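One ball, one basket, many times over
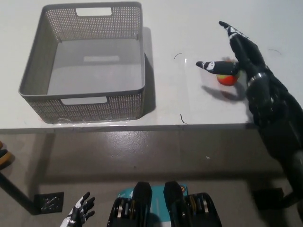 The right hand at the ball, with the basket still empty. Photo: Kadari

When I arrive at the Kadari workshop on a Friday, Chandrasekhar D'Souza asks me to wait by the door until the recording is finished. He is watching the hand and does not turn his head. After perhaps one minute he writes something in a notebook, and then he greets me.

D'Souza prepares the examples from which the company's learning system, called Menon, must learn to pick up small objects and put them away. The target for this task is 3000 recordings. On the morning of my visit he had 2954.

"People think we are near the end," he says. "But the last ones are slow, because I choose them more carefully. In the beginning I accepted everything. Now I look at what is missing."

What is missing, he explains, is mostly the difficult positions. The operators like to place the ball where it is comfortable to reach, and the system then learns only the comfortable places. In June he checked the first 1469 recordings and found that the ball had almost never been close to the front edge of the table. He changed the instructions the same day.

I ask why he chose a ball, which is a simple thing.

"For you it is simple. It rolls. If the thumb comes too early, the ball goes away, and the operator must follow it. I want to keep these recordings also. A person who drops something picks it up again, and the system should see how this is done."

Not everybody agreed with him. His colleagues at Ukance, who train the model, first asked for clean recordings only. They compared two versions, each trained on 1000 examples, and after that the discussion became shorter. D'Souza does not want to tell me the results before they are published.

The basket also has its history. The first one had solid walls, and the camera in the head could not see the ball behind them. The gray one has small holes in its walls. "It helps a little," he says. "Not so much as I hoped."

The next task will be with cloth, under the name Zorex. He has already bought the towels, but he has not yet decided how an operator should fold them. Each of the operators does it in a different way, and he is still asking himself if this is a problem.

At four o'clock he looks at the table again and excuses himself. There is time for a few more before the evening.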